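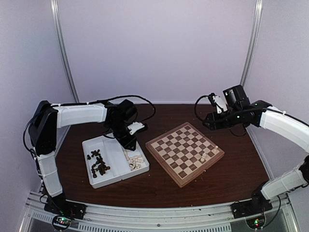 Inger Bergmann wrote back after my last post to say the Ullden mill open day is a waste of gas unless you get there before the carding starts, and that if I missed the carding I had only seen a gift shop with a long hallway.

Well. I got there before the carding. Barely. So Inger, this one's for you, and sorry it took me til the holidays to type it up. My notes were in the door pocket of the car under a parking receipt and half a granola bar.

Filed under: Day Trips / Mills & Makers / Wool

It was in November, cold, drizzle the whole way. 108 miles door to door for us, last third of it on the river road, slow. One gas stop. The sign for the mill is after the turn, not before it. We did the thing where you go past, say a word, and turn round in somebody's driveway. Same as last year.

Parking is in the field by the church now. Boots. Bring boots. I had sneakers on and my socks were done for by ten o'clock.

Five bucks at the gate, kids free, cash only. They stamp your hand with a sheep. Mine smudged into more of a potato.

Tours go in groups and you wait in the old dye shed until they call you. Coffee in there, the big urn kind, and caraway rolls that were gone when I went back for a second. We had Costel Dimitrov for our guide. Talks fast, walks faster, which suited me fine. He used to run the spinning floor and he still touches every machine as he goes by it. You could hear maybe two thirds of what he said. Stand near the front!

Sorting first. Big slatted tables, fleeces thrown open, a woman pulling off the mucky edges and tossing them over her shoulder into a bin without looking. Four grades. Costel held up two handfuls and asked which was the better one and all of us picked wrong. The shiny one is the coarse one, it goes to rugs. The dull grayish one that looks like dryer lint, that's the stuff for next to your skin. Smell in that room is strong. Lanolin and barn. My jacket still has it.

Scouring next. Long tubs, hot water, steam everywhere, glasses fogged right up. They don't stir it hard or it felts on you — he told us about a batch that came out as one solid mat, big as a door, and they used it under a workbench for years. Washed wool loses a lot of weight. Didn't write down how much. Sorry.

Then the carding. OK, Inger was right. The main card is called the Rikemness after whoever built it, green paint, huge drums covered in little wire teeth, and when they throw the belt over the floor comes up through your shoes. Wool goes in one end in clumps and comes off the other in this thin web, like breath on a window. You want to put your hand through it. Don't. Costel said "don't" before any of us had moved so I guess people want to. It only runs for the first tours because it has to be cleaned after, and cleaning takes the rest of the day. If you come at one o'clock you get a stopped machine and a man with a brush.

Spinning floor upstairs. Narrow stairs, low beam, I hit it. The mule takes up nearly the whole room, rolls out on its rails and back in, out and back in. Very soothing really. My aunt could have stayed there til dark. There's a painted 902 on the end of the carriage and I asked if that was the model or what, and he said no, that's the number it had in the inventory when the mill got sold, and it never got painted over. There used to be others next to it. Bolt holes in the floor where they stood.

Weaving was the letdown this year. Only one loom going and the warp kept breaking, so we mostly watched a fellow named Blagoje Mujić tie knots. He was good at it though! Tiny little flat knots, no looking. He let my nephew try one and it took him about as long as the whole tour. Blagoje said it was fine and then I'm pretty sure redid it when we'd gone.

Finishing room we got rushed through as the next group was on our heels. Teasels. Real dried ones, in racks, to raise the nap. They buy them in from a farm over near Rerley and they replace them by hand when the hooks wear down. I would of liked longer in there. Next year I'm asking for that room first, if they'll let you go backward.

Shop. OK. The shop is dangerous. Blankets are good, thick, no fringe, the gray and rust check is the one to get. Seconds are on the table in back by the fire door and you have to ask what's wrong with each one, mostly it's a pulled thread you'd never find. I paid $60 for a throw with a wobbly stripe. Yarn is in hanks not balls so you'll be winding it yourself. The undyed worsted was sold out. The sock yarn scratchy, I'd skip it, others will tell you different.

Lunch. The mill does soup, barley, fine, salty. The line was way out the door so half our car went down the hill to Nikolovski instead, the bakery, same street as the bridge. Cheese pie, hot, eat it standing up. They close when they run out. They ran out right behind us, and there was some sighing.

Girl at the gate told us they'd had over 900 people through the year before the shutdown and were hoping to get back up there. Felt busy to me. The lot (field) was full when we left and folks were parking along the ditch.

Stuff I'd tell you if you're going:

Early. See Inger, see above.
Boots.
Cash for the gate and the soup. Shop takes cards but the reader was sulking.
Stairs everywhere and no elevator. Downstairs half is flat and you can just do that, they don't mind.
It's loud on the card floor. They hand out foam ear plugs, take them, little ones hated the noise.
Dogs not allowed inside. Saw a few tied at the fence looking sorry for themselves.
Restroom is across the yard, one each, long wait.

Vlasta Mladenović asked me if they still do the dye demo. No, not this time, the shed's being used for waiting and the vats were covered. There was a sheet up for people who want a dye workshop in spring and I put both our names on it, Vlasta, so call me.

Drive home was dark and wet and the whole car smelled like sheep. Throw is on the couch. Cat has claimed it already.

Will add the spring dates when they post them.

Last updated: December 30, 2022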